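3.2 Mixed household contents in open-topped bins

The second part of the study deals with small household items kept together in a single open container. Trays and drawers with dividers were treated in the previous section and are left out of the analysis from this point on. The interest lies in what happens to the layout of a container when nothing in its construction tells the user where an item should go.

Contents were drawn from a stock of 80 items assembled for the Eltside inventory. Each item was assigned to one of 8 classes according to its use in the home: tableware, grooming, fresh food, toys, stationery, cleaning, textiles and small tools. The classes follow the Hokcombe list with one change – fruit and vegetables, which Hokcombe keeps apart, were merged into fresh food. An item was never assigned to more than one class. Where use was open to dispute, the class given by the first of the two coders was kept and the item was marked in the inventory.

A layout was recorded as a set of positions on the bin floor, taken from above. Three relations between items were coded: contact with a wall, contact with another item, and overlap as seen from overhead. Overlap was coded separately from contact, as a tall or broad item may hide part of a flat one without touching it. Bowls were treated with care in this respect. The rim of a bowl is wider than its base, so that the area it covers in an overhead view is larger than the area of floor it takes up, and an item lying close to a bowl may be coded as overlapping it while resting entirely on clear floor. Footprint and covered area are therefore reported as two values throughout.

Figure 4 gives a layout from the Prisitz series in which the bowl lies in the lower left part of the bin and the hairbrush just above it. Tableware and grooming are the two classes concerned. The pairing is of some use for the argument, as the two items have little in common in outline, surface or place of use, and would be stored in different rooms in most homes.
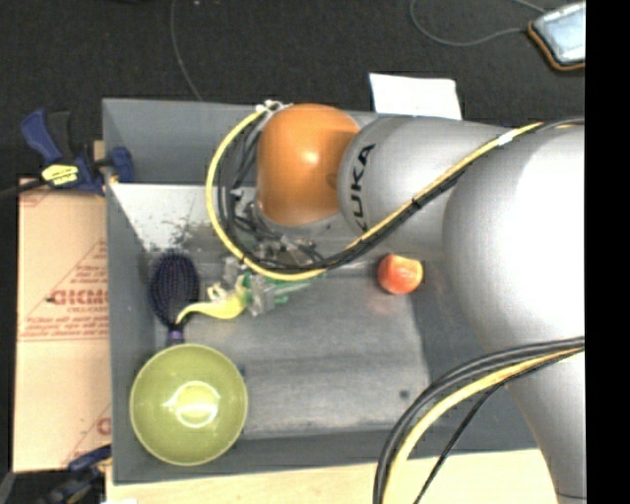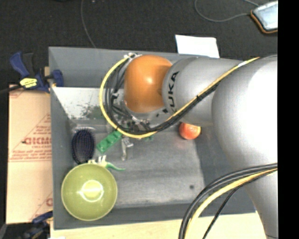

Figure 4. Layout from the Prisitz series, seen from above: bowl at lower left, hairbrush directly above it.

3.3 Coding of neighbouring items

Two items were coded as neighbours when no third item lay between them and the gap was smaller than the longer side of the smaller item. The rule is scale-free and needs no measurement in the bin itself. It was preferred to the fixed-distance rule used by De Haan, under which large items gain neighbours simply by being large. In a trial on 18 layouts the two rules agreed for compact items and differed mainly for long ones such as brushes, spoons and rulers.

Long items raise a further point. A hairbrush has a head and a handle, and the two ends may lie near quite different things. We coded the nearer end only. This loses some information – a brush lying between a bowl and a wall is recorded with one neighbour where a reader might expect two – but it keeps the number of relations per item within a range that can be compared across classes.

Orientation was recorded for long items in steps of one quarter turn, relative to the left wall. Round items were given no orientation. Curved items were coded by the line joining their two ends.

Corners were coded as a separate location, distinct from walls. An item was assigned to a corner when it lay nearer to both walls than to the centre lines of the floor. Under this rule an item may be coded to a corner without touching either wall, and the contact code is needed to tell the two cases apart.

Disagreements between coders were settled by a second reading of the same view, with the class labels removed. Labels had been found to affect the first reading in four layouts, all of them involving tableware, where coders tended to record a bowl as a container for its neighbours even when these lay beside it. The corrected codes are the ones used in Section 4.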